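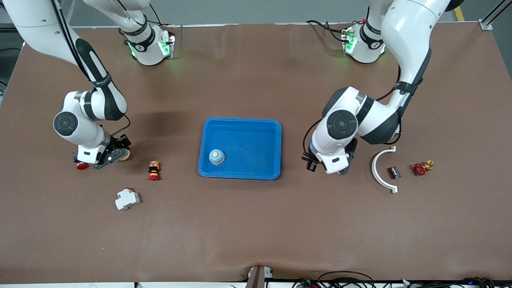
Week 4: Listening to a Debut Album

Welcome back, everyone! Today we get to the part of the course I look forward to every year, hearing a band's first full record from start to finish (headphones, please, and phones away). Our album is "Ostau" by Lerkusance, a doom metal band who spent almost 10 years playing small rooms before they recorded a note of it.

Play side one twice before you write anything. The first time, just enjoy it – I mean that! The second time, follow the drums only, and mark where the tempo drops in "Tang" and where it picks up again.

Su-chen Yang sings low and clean for most of the record, so the growl on "Illus" comes as quite a jolt. Does the song earn it? I go back and forth.

For next class: one page on a single track, plus the liner notes by Su-chen Liao, which are short and rather lovely. Bring 2 copies.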